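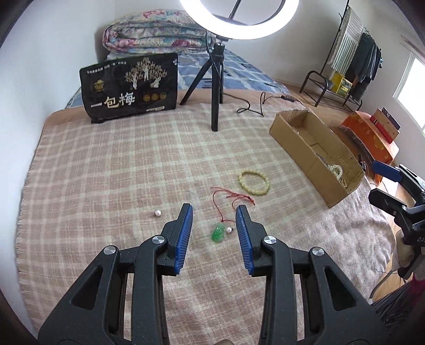

Published 1/14/19
By the Stoyanova Handbook of Household Arts

Jewelry storage is the keeping of necklaces, bracelets, pendants, loose beads and similar small ornaments when they are not being worn. The subject covers the sorting of pieces by material and form, the choice of container, and the care of cords, strands and clasps. Storage in private homes differs from storage in shops and museums mainly in scale. A household collection is often kept in a bedroom and may share its space with clothing, bedding and packaged goods.

Sorting

Most handbooks recommend that a collection be laid out in full before it is put away. A bed is a common place for this work. It offers a wide surface at a convenient height, and a blanket or quilt cushions pieces that are dropped. A blanket with a woven pattern, such as a plaid, can make small pale objects harder to find, and a plain dark cloth is preferred when single pearls are being handled. A fringed blanket presents a further difficulty, as fine chains and hooks may catch in the fringe.

Pieces are usually divided first by form. Necklaces and long strands are placed together, bracelets are set down as closed circles, and pendants are kept with their cords attached. Loose beads are gathered last and held in a lidded container. A second division, by material, separates hard stones from softer organic materials. Pearls in particular are kept apart from jade, quartz and metal, all of which can mark the surface of a pearl.

Strong, even light is of use during sorting. Daylight from a window is sufficient for most purposes. Ring lights, which are mounted on a tripod and give a soft light with few shadows, are also found in homes where jewelry is photographed or shown to buyers over a video connection. The cable of such a lamp should be led away from the work surface.

Pearls and beaded strands

Pearls, whether natural, cultured or imitation, are commonly strung on silk or synthetic thread. Better strands are knotted between beads. The knots keep the pearls from rubbing against one another and limit the loss if the thread breaks. Unknotted strands are cheaper to make and are usual in costume jewelry.

Strands are stored flat. A hanging strand stretches under its own weight, and gaps appear beside the clasp. When many strands are placed together in one box they tangle readily, and the strain of pulling them apart is a frequent cause of broken thread. The accepted method of freeing a tangle is to spread it on a flat surface, open every clasp, and work from the outside inward. Pulling on a free end tends to tighten the mass. A blunt needle may be used to lift one strand over another.

Single pearls that have come off a broken strand are kept with the strand until it can be restrung. The Terkenel system of household inventory, used in a number of home economics courses, assigns each broken strand an envelope on which the number of recovered beads is written.

Pearls are wiped with a soft cloth before storage to remove skin oils and perfume. They are not sealed in airtight plastic for long periods, and they are kept away from radiators and direct sun.

Jade pendants and cords

Jade is the name given to two different minerals, nephrite and jadeite. Both are tough and take a high polish. Small pendants are carved in many traditional forms, among them leaves, gourds, fruit, fish and rings. In Chinese custom the gourd is associated with health and good fortune. The leaf is likewise regarded as a favorable design.

Pendants of this kind are often worn on a thin cord in place of a metal chain. Red is a favored color for the cord and is widely held to bring luck. Cords are made of silk, cotton or nylon and are fastened with sliding knots or a loop and bead. The cord wears out long before the stone and is replaced as it frays, with special attention to the point where it passes through the pendant. A dyed cord may give off color when damp and should not rest against pearls or pale fabric until it is dry.

For storage, the cord is wound in wide, loose loops and laid beside the pendant in a cloth pouch. Tight winding leaves kinks that are slow to relax.

Bracelets

Beaded bracelets are generally strung on elastic cord. The elastic weakens with age whether or not the bracelet is worn, and many makers advise restringing every 2 years. Elastic bracelets are laid flat in their natural circle. They are not stretched over bars or rolls, although such supports are suitable for rigid bangles.

Containers

Jewelry boxes with lined compartments are the most familiar form of container. Divided trays that fit inside a drawer serve the same purpose and are easier to expand. The Jurkus tray, a shallow felt-lined model with 56 square cells, is typical of the type and is sold in home goods stores. Larger collections may be kept in stacking cabinets. The Zimedon cabinet holds up to 500 small pieces in its standard size.

Open cardboard boxes are widely used as temporary containers, particularly during a move or a change of season. A shallow box allows the contents to be seen at once and is light to carry. Cardboard gives little protection from dust and, unless divided, does nothing to prevent tangling. Ordinary cardboard may also be acidic, and delicate pieces kept in it for any length of time are wrapped in acid-free tissue.

Placement in the bedroom

Jewelry is best kept away from windows, heating equipment and outside walls subject to damp. Where closet space is limited and clothes are hung on an open rack, a closed jewelry box can stand on the rack's lower shelf, provided that shoes are kept elsewhere. Food is not stored or eaten near the sorting surface. Sugar, salt and fruit acids from snacks can damage pearls and stain cords.

Folded quilts and other spare bedding are moved to one end of the bed, or off it altogether, before sorting begins. When the work is finished the blanket is lifted by its edges and shaken gently over a sheet, and the floor beside the bed is checked. Smooth floors, such as wood or tile, allow round beads to travel a considerable distance.

Records

Insurers commonly ask for a written list of pieces of value, with a photograph of each. The list gives the material, length, type of clasp and date of purchase or gift, and is updated when a piece is repaired or restrung. It is kept apart from the jewelry itself.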